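Community Help > Work Life > Automation and Jobs
Search this site Go

Robots are learning my job. Do I help them or hide the plugs?

Posted Sat 7 August by Raíssa Coutinho

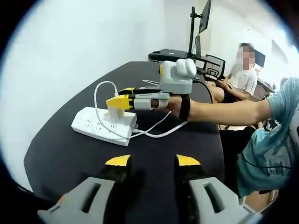 What I do all day now

I used to refurbish chargers at Cledwood. Now I hold a gripper and show the future robots how it's done. Pick up charger, put down charger – my quota is 1000 a week. Same pay, new title, sore wrist. My manager says it's "a move up." Has anyone been through this, and what was left of the job after?

Tagged: robots, retraining, wrists

Jailson Fagundes
We did this at Alell. The arms took over the sorting and I got four of them to look after, which mostly means untangling cables and pressing reset. Less lifting, more waiting, and lunch is lonelier. Get the new title in writing and ask what it pays next year, when the teaching is done. Ask for breaks too. Your wrist is doing skilled work whether payroll has noticed or not.

Washington Bragança
robots will never do cables. my brother in law cant either

Marlene Seixas
I'd ask who gets trained to fix the things. At my plant they sent two people on the repair course and those two now walk around like surgeons. The rest of us got a mug. Put your name down early, even if the sign-up sheet looks dull – ours hung by the time clock for a month and I took it for the softball list.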